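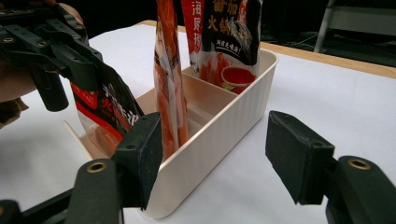
Keisha Bellamy wrote in after last week's handout to ask why the notes treat a credit score like a moral report card when hers dropped the month she paid off her car. Fair complaint. A score measures how you handle debt, and closing a loan leaves it less to look at. Virtue doesn't come into it.

Session 3: Debt consolidation

Consolidation means one new loan that pays off several old ones. You still owe the money. You now owe it to one company, with one due date and, if you shopped well, a lower rate.

Take our regular sufferer, Horácio Aguiar of Itotthorpe. In February he had 14 bills and 2 working pens. His combined minimum payments came to $809 a month, most of it interest.

Before signing, he should check:
the rate after any teaser period ends
the origination fee – often taken out of the loan before he sees it
the total repaid over the full term
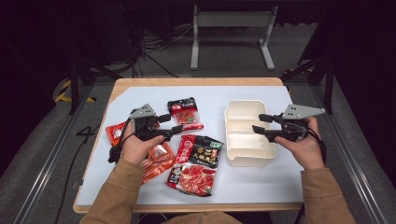

Can a lower monthly payment cost more in the end? It can, if the term is stretched far enough, because interest gets more months to do its work.

Secured loans need extra care. Put the house up to clear a store card and the lender has a claim on the house. The store only ever wanted its $60.

For next time: bring one real statement, with the account number blacked out, and find the annual rate on it. Try the back page.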